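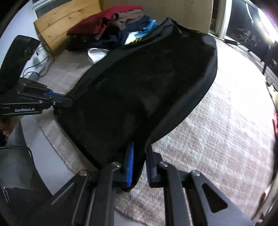
Checking a Machine Before You Pay the Balance

Tips for small workshops buying direct from a factory

Most small shops that order a machine from an overseas maker pay a deposit, wait a couple of months and then get a message saying the goods are ready. The balance is due before anything ships. Once it's paid you have very little pull, so do your checking in the gap between that message and the transfer.

Before you order

Ask for the business license and compare the name on it with the name on the bank account. If they differ, ask why in writing. A trading company is not a problem in itself, but you should know who is building the machine and who will answer for spare parts.

Get the specification onto one page and have both sides sign it. Ours for a Purkitz bench press ran to 22 lines: motor voltage, plug type, table size, paint color, manual language, and so on. Anything left off the page will be decided by the factory.

State the acceptable tolerance next to every measurement. "Table width 659 mm" tells an inspector nothing useful. "659 mm, plus or minus 1" does.

Hiring an inspector

A one-day visit by a local inspection firm usually covers a single machine or a small batch. We paid $444 for the last one, travel included. Ask for a sample report first and see whether the photos show labels and gauges you can read.

Book at least a week ahead. Early in the year and in the run-up to November, good inspectors fill up fast.

Send the inspector your signed page, the purchase order and any drawings. Don't assume the factory will hand them over.

What to have checked

Rating plate. Voltage, frequency, phase and serial number should match the order. Get a close photo straight on.

Running test. Ask for at least 30 minutes under load, with the motor temperature written down at the start and the end. A machine that runs with nothing in it for two minutes has not been tested.

Guards and stops. Every emergency stop gets pressed with the machine running. Every interlocked door gets opened.

Fasteners. Have ten bolts picked at random and checked with a torque wrench. If two are loose, all of them get done again.

Wiring. Cabinet door open, one photo of the whole panel and one of each terminal row. Wires should be numbered.

Accessories. Lay them out on the floor and tick them against the list. On our Grolletti order the spare belts and one hex key were missing, and they would have cost more to ship later than they were worth.

Packing

Unpainted steel needs rust oil and a sealed bag before it goes in the crate. A few packs of desiccant go inside the bag.

The crate should have heat treatment stamps on the lumber. Without them it can be held at the port.

Weigh the crate if there is a scale. The packing list for our press said 1438 lb and the freight company charged by that number, so a wrong figure costs real money.

Take photos of the crate open, closed and strapped. Keep them until the machine is bolted to your floor.

If it fails

Sort the findings into things that must be fixed before shipping and things you can live with. Send one list. Several emails over several days get half answered.

Ask for photos of each repair and decide whether a second visit is needed. For paint and labels, photos are enough. For anything electrical, pay for the visit. It can be written into the contract that the factory covers the cost of a repeat inspection. Jaidee agreed to that without argument, Trandley would not.

Don't accept a discount in place of a repair on a safety item.

When it arrives

Look at the crate before you sign. Write any damage on the delivery receipt while the driver is there.

Open it the same day if you can. Claim periods can be short, so look yours up before the truck comes.

Keep the inspection report with the manual. You'll want the serial number and the panel photos when you order parts.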